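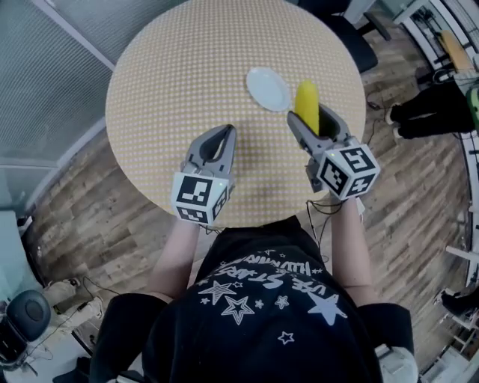 Print this page | E-mail this page

# Trelham Tabletop Set: collection rules and data card

Maintainer: Benedicta Agyeman
Rules and review: Fiifi Akolgo
Status: in use since August, replaces the Nalham notes

## Scope

This card covers demonstrations recorded with two hand-held grippers at a table. It sets out how episodes are recorded, checked and released. Sessions with the fixed arm are covered by the Yakubu card and must not be mixed into this set.

## Contents

- 3,452 released episodes
- 495 episodes held back (see Rejection)
- 6 task families: pick and place, sorting, stacking, handover between grippers, opening and closing, wiping

Each episode holds head video, gripper pose, jaw opening and one line of task text. Objects are ordinary tableware and play food, with a few boxes and cloths.

## Before recording

1. Check that each gripper has its own marker cube and that the printed faces are clean. Replace any cube with a scratched or peeling face. Do not tape over it.
2. Confirm that the cube ID matches the left or right entry in the session file. Swapped cubes were the largest single fault in the Nalham sessions.
3. Route cables below the gripper and clear of the jaws. A cable must not lie across the tabletop at the start of an episode.
4. Keep power leads out of the area where the operator stands.
5. Run the jaw calibration: fully open, fully closed, twice per side.
6. Enter the tabletop covering in the session file. Patterned coverings are allowed and have their own field. Square black-and-white patterns are not allowed on coverings or clothing.

## During recording

- One operator at the table. Other people may be in the room but must not reach over the working area.
- Start and end with both grippers open and in view of the head camera.
- Keep at least one cube face visible per gripper. Short losses are tolerated up to 300 ms; anything longer is flagged by the checker.
- Objects are moved with the jaws only. If something falls off the table, stop and mark the episode as failed.
- Move at a steady working pace. Do not pause to pose the object for the camera.
- Task text names the object and the goal, e.g. "put the corn on the plate". Leave out colours unless two objects of the same kind are on the table.

## Rejection

An episode is held back if any of these apply:

- pose lost beyond the limit above
- wrong cube ID
- bare hand touching a task object
- task text does not match the action
- a bystander's face is readable in the video

Held-back episodes are kept with their reason code. They are not deleted and not repaired by hand. Requests to reinstate one go to Fiifi Akolgo with the episode number.

## People and consent

Operators sign the Flomari consent form before their first session. Clothing with printed words is accepted; name badges and work passes are removed. Bystanders are told when recording is on. Anyone may ask for their episodes to be withdrawn, and the next release will leave them out.

## Known limits

- Right-handed operators dominate, so the left gripper is often idle.
- Jaw opening drifts in long sessions. Recalibrate after each break.
- Glossy objects are under-represented.
- Early episodes have no entry for tabletop covering.

## Changes

Changes to these rules need agreement from both people named at the top. The rule version is written into every session file, and old sessions keep the version they were recorded under.

Print | E-mail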